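Ticket: Arm stops short of the glass, then reports success
Product: Mornine arm controller, with Edet grasp planner
Site: Dralent, front lounge cell
Priority: Normal (raised from Low after the second spill)
Status: Resolved, with grumbling

Summary
The arm is asked to pick up a drinking glass from the round table. It moves in nicely, closes the gripper on air a short distance in front of the glass, lifts the air, carries it to the drop point, sets it down with great care and logs "grasp complete." Repeat until someone notices.

Steps to reproduce
Load the lounge task. Put a clear glass on the table. Start the run in the afternoon. Mornings are mostly fine, which cost us a lot of time, as you'll see.

Expected
Glass moves.

Actual
Glass stays. In 5 of 40 runs the gripper also clipped the rim on the way out, and twice that put the drink on the floor. No fault was raised either time. The safety stop works on joint torque, and a glass falling over doesn't push back very hard.

Log, first entry
Restarted the controller. No change. I know. It's the first line of the checklist and I'm not allowed to skip it.

Second entry
Checked joint zero on all axes. Everything within limits. Ran the touch-off routine against the steel block and it hit the mark every time, so the arm knows where it is. It just has strange ideas about where the glass is.

Third entry
Swapped the wrist cable because the previous ticket on this cell said "swapped wrist cable, fixed." That ticket was closed in July and I'd like a word with whoever closed it, except that it was me. No change.

Fourth entry
Gripper. Jaw width reads correctly open and closed. The planner asks for a grip, the jaws close all the way, and the width comes back as zero. A zero-width glass is apparently fine with Edet. I've split that off as its own bug (see below) but it doesn't explain the bad position.

Fifth entry
Went through the depth readings for the failed runs. On the floor and the walls they look reasonable. On the tabletop they're a mess, with a big hole in the middle and a patch of points sitting well under the table, as if there were a second, lower table for the glass to stand on. The top is glossy and the window is bright, so the sensor has been measuring reflections and believing them.
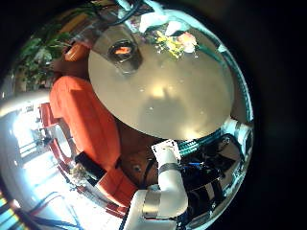 The planner fits a flat surface to whatever it gets, and when enough of the points are under the table the surface tilts. The glass is then placed on the tilted surface, too low and too near. Clear glass gives almost no points of its own, so there's nothing to argue with the guess. An opaque mug in the same spot was picked up every time, even in the afternoon. We'd been testing with the mug. Of course we had.

Sixth entry
Tried a few things to confirm:
Blinds down: glass picked up.
Blinds up, cloth on table: glass picked up, cloth also picked up.
Blinds up, no cloth: air picked up.

Seventh entry
Asked Hundo support whether the sensor has a setting for shiny surfaces. Their reply said to avoid shiny surfaces.

Cause
False depth points from reflections in the tabletop, accepted by the surface fit. Worse when the window light is strong. The spills came from the retreat move, which is planned from the same wrong position and so goes straight through where the glass really is.

Fix
The table height is now a fixed value taken from touch-off, and any point more than 8 mm below it is thrown away. The fit needs at least 3,000 good points or the task stops and asks for help. Retreat goes straight up before it goes anywhere sideways. A closed width of zero now counts as a failed grasp and turns the light red.

Result
Ran the full set of 40 again in the afternoon with the blinds up. No rim contact, no spills. Two runs stopped and asked for help because of too few points. I'm calling that correct behavior. The lounge staff are calling it something else.

Still open
Fixed height means that anyone who swaps the table has to redo touch-off. I've put a label on the cell saying so, next to the label about not leaning on the cell.
The success counter on the dashboard still includes all the air we delivered. Please don't quote last month's number to anyone until it's been recalculated.
Spare wrist cable needs reordering. The old one was fine and is in the drawer marked "bad."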